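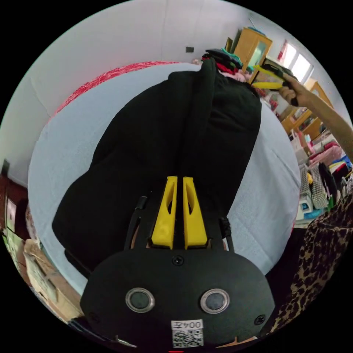
Black one on the bed, laid out lengthwise

Washing fleece without wrecking it – what's your method?
Laundry and Clothing Care > General chat

saltbush_sal
Right, winter's coming and I'm dragging all the warm stuff out of the cupboard again. I love fleece, I really do (cheap, light, dries on the line in an afternoon even in June), but mine always go from cloud to doormat inside one season. Little hard pills on the cuffs, flat patches on the back, and the black ones pick up every bit of fluff in the house.

At the moment I'm doing cold wash, inside out, half the powder the box says, no softener. Line dry. Is there something better? I'm keen to hear what everyone does!

grommet77
No softener is the big one, so you're already ahead of most people. It coats the fibres and they clump. I'd swap the powder for liquid though. Powder doesn't always dissolve in cold water and you end up with white streaks on dark colours. My old navy one looked like I'd been plastering in it.

pascual_road
Zip it up before it goes in! I ruined a gorgeous grey pullover with the zip off another jacket, it chewed a line right down the sleeve. Now everything gets zipped and turned inside out, and the fleeces go in on their own, never with towels. Towels are the enemy. Towels are where the fluff comes from.

DustyBoots
Going to disagree with the line drying. I tumble mine on the lowest heat for ten or fifteen minutes and they come out so much fluffier than off the line. Line-dried fleece goes stiff and sad.

saltbush_sal
Ooh, really? I've always been told the dryer melts them.

DustyBoots
High heat will. Low heat is fine. I've had the same green Werville jacket for 6 winters and it's been through the dryer every single time.

grommet77
Sorry, can't let that one go. Every bit of lint in the filter used to be part of your jacket. Give it a good shake when it comes out of the machine, another shake when it's half dry, and it'll be plenty soft. No power bill either.

DustyBoots
I get next to nothing in the filter. Maybe yours were cheap ones?

grommet77
Mine are from all over, op shop mostly. Could be the difference, I'll give you that. Still not putting them in the dryer.

trerkia_tim
Can I put in a word for just washing them less? I hang mine outside overnight after a walk and they're good to wear again by morning. I reckon I wash my everyday one 4 times a year, and the colour has hardly budged.

pascual_road
Four times a YEAR? Do you have a dog, Tim?

trerkia_tim
No dog. I can see how a dog would change the sums.

saltbush_sal
I have two dogs and one of them is white, so that's me out, haha. Love the overnight airing idea for the good one though.

mallee_mum
For the pills, get a fabric shaver. I bought the Wonex one with the metal head and it is so satisfying, I did every jumper in the house and then started on the couch cushions. Go gently, lay the sleeve flat on something firm and don't press. A mattress is too squishy, I've nicked a cuff that way. Kitchen bench is best.

grommet77
Agree on the shaver, and keep off the seams. A dry dish sponge works on small patches too if you don't want to buy anything.

mallee_mum
Oh, and for matted patches: damp it a bit and brush with a soft pet brush, all in one direction. It won't be like new but my daughter's old school one came up beautifully.

saltbush_sal
You lot are fantastic, thank you! Plan is liquid instead of powder, zips up, no towels, and I'm going to try one in the dryer on low and one on the line and see who wins. The old brown one can be the guinea pig. I'll come back and report.

DustyBoots
Low heat! Check the dial twice!

grommet77
Team line over here. Don't forget the shake.

Page 1 of 2 – 316 views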